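Informe de avance para la dirección de operaciones
Programa de vuelos de regreso, aeropuerto de Plallero
6 de febrero de 2021
Preparado por Tomos Prydderch

Desde el informe de diciembre hemos avanzado mucho, y me alegra poder contarlo con cierto detalle. El tercer vuelo de regreso entre Plallero y Nyberg salió con 228 pasajeros a bordo, el avión completo, y con todos los documentos sanitarios revisados antes del embarque. ¡Era justo lo que nos habíamos propuesto en otoño!

La parte que más nos preocupaba era la escala técnica en Dresteo. El permiso de sobrevuelo llegó la víspera, ya de noche, y el equipo de despacho tuvo que rehacer el plan de combustible con dos alternativas. Lo resolvieron muy bien (gracias otra vez al turno de noche, que se quedó hasta el cierre de puertas). La escala duró 80 minutos, sin desembarque, y la tripulación de relevo entró según lo previsto.

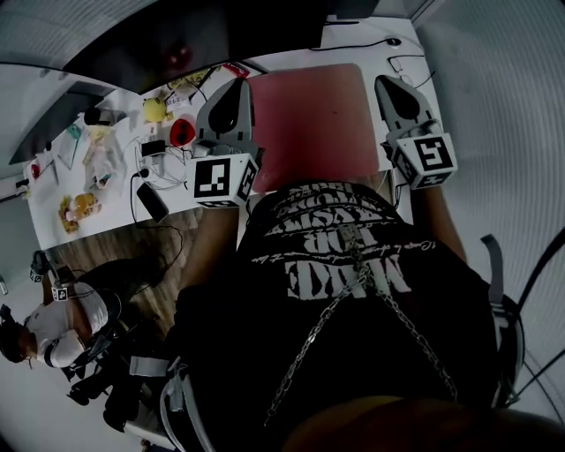 En cuanto a la lista de espera, quedan 40 personas con solicitud confirmada y sin asiento. Casi todas son familias con niños pequeños o viajeros cuyo visado caduca en las próximas semanas, así que proponemos darles prioridad en el cuarto vuelo. Plurkard, que lleva la atención telefónica, ya les ha escrito a todas y ha abierto una línea aparte para cambios de nombre y equipaje especial.

También hemos corregido la facturación. En los dos primeros vuelos los mostradores abrían demasiado tarde y la cola llegaba hasta la entrada de la terminal — un mal comienzo para gente que llevaba meses esperando. Ahora abrimos cinco horas antes y citamos a los pasajeros por franjas. Las quejas han bajado muchísimo y el personal de tierra trabaja con otra calma.

Queda pendiente el acuerdo con el hotel de tránsito de Nyberg. Nos ofrecen habitaciones para una noche, pero todavía sin traslado incluido, y sin eso no podemos garantizar las conexiones de la mañana. Espero respuesta antes de que se publique el horario del cuarto vuelo.

Para seguir al mismo ritmo necesitamos dos cosas de la dirección: la autorización del cuarto vuelo y la prórroga del contrato con Plurkard hasta que se cierre la lista. El desglose de gastos va en el anexo, con las facturas de la escala en Dresteo ya incluidas.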